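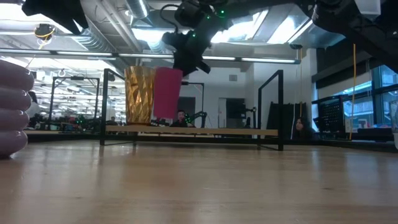
The Grip That Would Not Let Go

What 3000 cup transfers taught a robotics lab about the most ordinary motion in the kitchen

Putting a cup on a shelf is such a small act that you have probably done it today while thinking about something else. Ask a robot arm to do it and you get one of the best puzzles in the business! I spent a few days with the team at Desmont, who work in a bright, busy room full of ductwork and dangling cable, and I came away half convinced that the shelf is the most interesting piece of furniture ever built.

The shelf in question is a pale plank in a black metal rack, set on a wooden table. The arm comes in from overhead with a cup in its gripper, lowers it beside whatever is already standing there, opens up and leaves. Then it does it again. The project is called Rumurard, and its goal was 3000 transfers with a mix of cups, some smooth, some faceted, some closer to a box than a cylinder.

The trouble began in December, at transfer 163.

The arm brought a cup down next to its neighbor, stopped at the right height, and reported that it had released. It hadn't. One finger had opened and the other had stayed put, with the rim pinched against the housing. The controller took the release on faith and moved to the next step, a quick sideways retreat at 80 percent speed. The cup went along for the ride and swept its neighbor clean off the plank. It hit the table, bounced, and rolled under a workbench at the other end of the room.

The damage came to one chipped cup. What bothered the team was the speed. People work close to these tables, often sitting down, with their heads not much higher than the rack. An arm that believes its hand is empty will move like an arm with an empty hand, and it will do so with a confidence that is a little frightening once you know what to look for.

A fault that hid for two weeks

My favorite part of the story is how long the thing refused to show itself again. They ran the same cup in the same spot all afternoon and got perfect releases. They swapped the gripper's motor, then swapped it back. Somebody suspected the cable that loops over the arm, which turned out to be a good instinct pointed at the wrong cable.

The culprit was a tiny position sensor in the gripper, supplied by a firm called Nyamweya, and the connector that fed it. When the wrist turned to one particular angle, the connector flexed and the signal dropped out. The software handled a missing reading by reusing the last command it had sent. The last command was "open," so the gripper was marked open. Read that twice, because it is wonderful and awful: the machine was checking its work against its own intentions.

It needed three things at once: the wrist at that angle, a rim thick enough to wedge, and a dropout lasting longer than the pause before the retreat. Most cups on most tries got away with it.

Slower hands

The repair is pleasingly plain. The connector now has a clip and a bit of slack. A missing reading is treated as a fault, and the arm holds still until a person clears it from outside its reach. After every release the arm rises a finger's width at a crawl and checks the load on the wrist. If it still feels a cup, it stops there. Only after a clean check does it get its speed back.

That little rise adds 3 seconds to each transfer, and there was some grumbling. Multiply it by the full run and you lose two and a half hours. Then the check caught a real one, a cup clinging by its rim with the arm hanging motionless above the plank, and the grumbling stopped.

Desmont wrote the whole thing up and sent it to Pliltemmont, a workshop that runs similar arms over similar tables. They went looking and found the same "reuse the last command" rule in their own code, where it had been sitting quietly since the first version.

I watched the new routine for most of a morning. Down, open, up a hair, wait. You can hear the motors change pitch as the arm decides it is free to go. The run has since started over from zero, with the chipped cup back in the mix, chip facing the wall.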